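Utell Exam Portal – Candidate User Guide
Section 6: Setting up your computer for the online preliminary test
Last revised: Jul 17, 2024

This section is for candidates of the Furnden recruitment round who have chosen to sit the preliminary test at home. If you have chosen a test centre, please go to Section 8, because the steps are different there.

Before you begin, keep these things near you:
– your registration number and the password which you made at the time of application
– the same photo identity document that you uploaded with your form
– the power cable of your computer

The set-up should be finished at least one day before your test. It is not possible to do it during the test, and the clock does not wait for you.

6.1 Installing the Zekeo secure browser

1. Log in to the Utell portal and open the page "My Tests".
2. Click "Download secure browser". Choose the version for your system. Tablets and mobile phones are not supported.
3. Close all other programs, including messaging programs which start by themselves.
4. Open the downloaded file and follow the instructions on the screen. If the computer asks for permission to make changes, click "Yes".
5. When the installation is complete, restart the computer.
6. Open the Zekeo browser. You will see a grey page with one box. Type your registration number without spaces and press Enter.

Note: If you receive the message "Error 2226", the number was not recognised. In most cases a zero was typed as the letter O. Check your admit letter and try again. After 6 wrong attempts the box is locked until the next morning.

Caution: Do not install the browser on an office computer unless you have administrator rights. The installation will look successful, but the test page may stay blank.

6.2 Checking the system

1. In the Zekeo browser, click "System check". The check takes a few minutes.
2. Wait until each line shows either a green tick or a red cross. Do not click anything while the check is running.
3. For a red cross at "Memory", close other programs and repeat the check. Your computer must have 8 GB of memory.
4. For a red cross at "Battery", connect the power cable. The browser will not open the test when the battery is below 70 per cent and the cable is not connected.
5. For a red cross at "Sound", remove the headphones and use the speakers of the computer. Headphones are not permitted in any part of the test.
6. When all lines are green, write down the confirmation code. The helpdesk will ask for it if you have to call them.
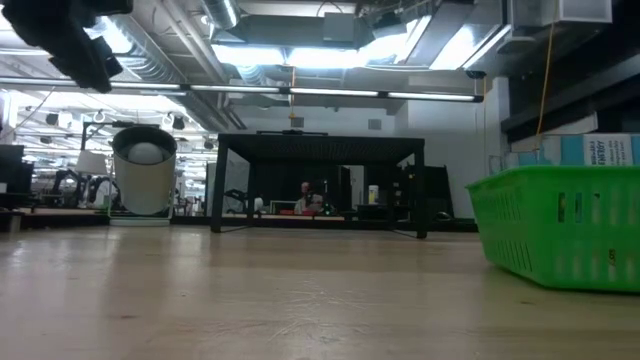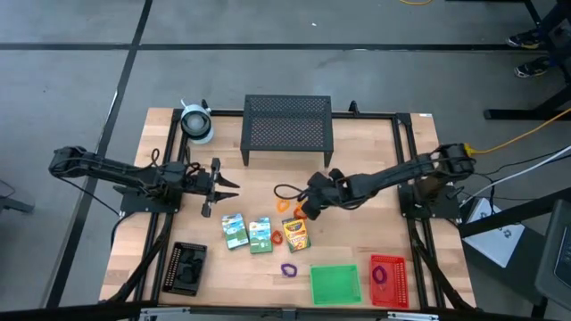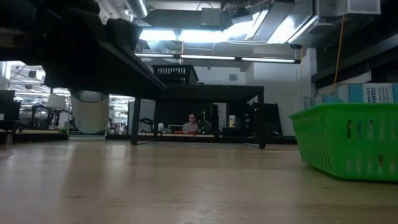

7. Close the browser with the "Exit" button in the top right corner. If you close it in another way, your confirmation code is not saved and the check must be done again.

6.3 Taking the practice test

The practice test has the same three parts as the real one: English language, numerical ability and reasoning. The questions are taken from an older paper, so please do not expect to meet them again.

1. Open "My Tests" and select "Practice".
2. Choose your language for the second and third part. The choice made here is only for practice – for the real test the language from your application form is used.
3. Answer some questions in each part. Try also the button "Mark for review", which many candidates press by mistake.
4. To go to the next part, wait for the timer of the present part to end. You cannot move forward earlier, and you cannot go back.
5. Click "Submit" and then "Confirm". If you click only the first button, the paper stays open until the timer ends.

Note: An answer that is marked for review is still counted, if an option is selected.

Caution: The practice score is not sent to Furnden and has no effect on your result. Screenshots of it are not accepted as proof of anything.

6.4 If something goes wrong

If the internet connection is lost, leave the browser open. Your answers are saved on the computer and will be sent when the connection returns. Do not restart unless the screen asks you to do so.

For other difficulties, write to the Marchuk helpdesk through the "Support" form in the portal. Give your registration number, the confirmation code and the exact text of the error message. Candidates of the November round should use the separate form on the same page.

Continue to Section 7: Identity check on the test day.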